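Speaker notes – "Can it clear the table yet?"
Lendero open evening, Clestudport, 2022-09-22
Talk is 25 minutes, then questions. Please keep the water near the lectern.

Opening (slide 1)

Good evening, and thank you for coming. I will speak slowly, because English is my third language and because the room has an echo.

Start with the question from the invitation: can a machine do the small chores yet, at home or in a small workshop? My short answer is: a few of them, sometimes, when somebody has prepared the place. The long answer is the rest of the talk.

Ask for hands: who has a dishwasher? Wait. Who has a machine which puts the dishes into the dishwasher? Wait for the laugh, if it comes.

What we already have (slide 2)

The dishwasher, the washing machine and the floor vacuum are all robots in a weak sense. They do one job inside a box, or along the floor, and we do the part before and the part after. We sort, we load, we fold, we pick up the socks. So the chore did not disappear, it was cut into pieces, and the machine took the piece that is easiest for a machine.

In a shop it is similar. The saw cuts very well. The sweeping up, the bringing back of the small parts to the correct bin, the wiping of the bench – this is still done by hand, usually at the end of the day by the youngest person.

The Simiyu trial (slide 3)

Explain: Simiyu is our name for the project, not the machine. We began in April. We wanted one arm with a two-finger gripper to do table work: pick up a light item, put it in another place, leave the table clear.

Numbers, say them slowly:
– 400 attempts planned
– 384 completed, the others we had to stop for reasons of the software
– 6 kinds of item, all from an ordinary kitchen or an ordinary workbench

I do not give a single success percentage tonight. Somebody will ask. A cup and a sheet of plastic film are not the same job, and one number would hide this.

What went well (slide 4)

Solid things with straight sides. A wooden block, a closed tin, a thick marker. With these the arm was boring to watch, and I was happy. It was slow, about 3 times slower than me, but for a chore at night, slow is acceptable.

What went less well (slide 5)

Pale, thin or see-through things. A person sees a clear lid and knows it is a lid. The camera gives the program some brightness here, some shadow there, and the program has to decide where the object stops and the table starts. Sometimes it closed beside the item. Sometimes it took hold of only one corner and the rest turned around.

Stacks are also difficult. If you want one piece from a pile of thin pieces, your fingertips feel when you have two. Our gripper does not feel this.

(If there is time, tell the Dorkik story: we visited the packing room at Dorkik and asked for the hardest job. We expected lifting. They said, separating the trays which stick together.)

And an empty table (slide 6)

People are surprised by this one. "Finished" is also something that the machine must recognize. A plain surface has shade on it, and small marks. You and I do not try to pick up a shadow. A program needs to learn that a dark patch can be only light, and that a speck is not a job. In my opinion the decision to stop is as important as the grasp, and it gets much less attention in the papers I read.

The view from the wrist (slide 7, both pictures side by side)

Stay quiet for a few seconds, let them look. Then ask the room: if you had only this view, what would you do next?

Points to make if the room is silent:
– how little there is to hold on to in the plain gray
– the soft dark areas, with no clear line around them
– for the white piece, ask where they would place the fingers

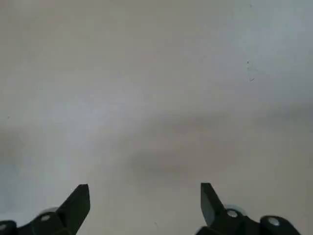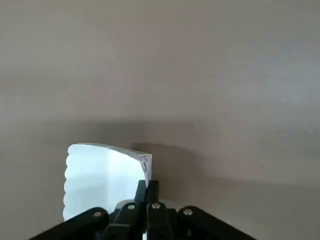 Two views from the wrist camera: first the open fingers over a plain surface, then the fingers together at a white, translucent piece.

Closing (slide 8)

So, would I buy one for my kitchen? Not this year. For a small shop with the same parts every day, I would start to look, and I would begin with the solid parts.

Say thank you to the Clestudport library for the room. Questions until the bell. If the question is about price, say that we do not sell anything and go to the next hand.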